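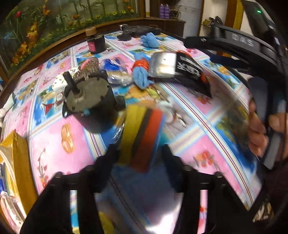
Zindisdale Technical College: Student Projects

Sorting by Hand: An Interview with Arne Haberkorn

The Applied Automation Project is a two-semester course open to students in their final year at Zindisdale Technical College. Its present subject is the handling of household goods by two-arm systems. Students collect demonstrations with hand-held grippers, prepare the recordings, and train a control program that is later run on the college's Onard bench arms. Arne Haberkorn has led the course since it was moved out of the general robotics elective. He spoke with the department office in March, together with Usman Yousafzai, a student in the current group.

Mr. Haberkorn explained that the course began with wooden blocks. "The blocks were useful for one semester," he said. "Every student could pick up a block by the second week, and the programs they trained could do the same. Then we put a packet of tissues in front of the arms and the results were very poor. It was clear to us what the next course should be about."

The present task is sorting. Small goods are spread over a dining table, and the student moves them in or out of a tray or an open box with a gripper in each hand. The goods include soft tissue packs, knitted gloves, plastic bags and wrapped packages. Mr. Haberkorn selects most of them himself and said that he looks for items that change shape when they are held.

"A glove is a hard object to teach," he said. "If you take it by the cuff, it hangs one way. If you take it by the fingers, it hangs another way. The student corrects for this without thinking. We want that correction in the recording."

Mr. Yousafzai said that the first weeks were slower than he had expected. "I had used the Buschmann simulator the year before, and I thought I would be quick," he said. "With the grippers in my hands I kept reaching too far. You have to learn how long your fingers are again. After that it is mostly patience."

He described the tissue packs as the item he found most difficult. A firm grip crushes the pack, and a light one lets it turn. His own practice is to close on the middle of the pack, wait, and then lift. He added that students do not all work in the same way, and that the course does not ask them to. "My partner goes in from the side every time. I go in from above. Both sets are used."

The group's target for the year is 2,000 accepted demonstrations. Each pair of students is responsible for 200 of them. A demonstration is accepted only after it has been reviewed by a second pair, which checks that the task was completed and that the hands did not hurry. Rejected recordings are kept in a separate folder and discussed in class.

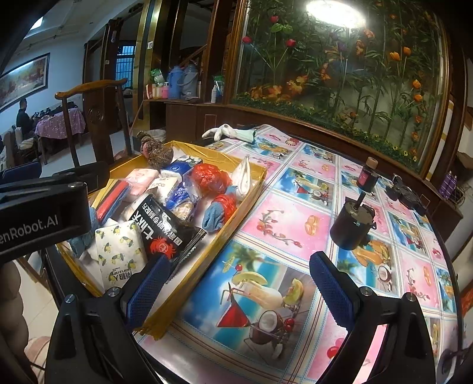
On Working Outside the Laboratory

Asked about the choice of a furnished room over a laboratory bench, Mr. Haberkorn said that the decision had been made early and had not been popular at first. "A white bench is easy for the program and it is easy for us," he said. "But the people who may one day use such a machine have patterned tablecloths. They have chairs, cabinets and flowers. If the program can tell a real tissue pack from a cloth covered in printed fruit, we have learned something."

The printed cloth has caused some difficulty. Mr. Yousafzai recalled an early version of the group's program that moved toward the printed cherries during a test on the bench arms. The students responded by recording more demonstrations in which goods were placed directly over the printed panels. He considers this the most useful lesson he has taken from the course so far. "We spent days reading our code," he said. "The answer was to go back to the table and collect better examples."

On Assessment and Next Steps

Students are graded on their recordings, a written log and a final demonstration. The log carries the most weight. Mr. Haberkorn asks for a short entry after each session, stating what was attempted and what was changed. He does not lower a grade when the trained program fails in the final demonstration, provided that the student can account for the failure.

Two members of last year's group have since taken positions with Savbridge, where they work on packing equipment. Mr. Haberkorn remains in contact with both and hopes that one of them will speak to the class before the end of the semester.

Mr. Yousafzai intends to continue with the project through the summer. He would like to work on folding, beginning with the gloves. Applications for the next group are accepted at the department office and should include a transcript and a one-page statement of interest. Previous experience with robot arms is not required.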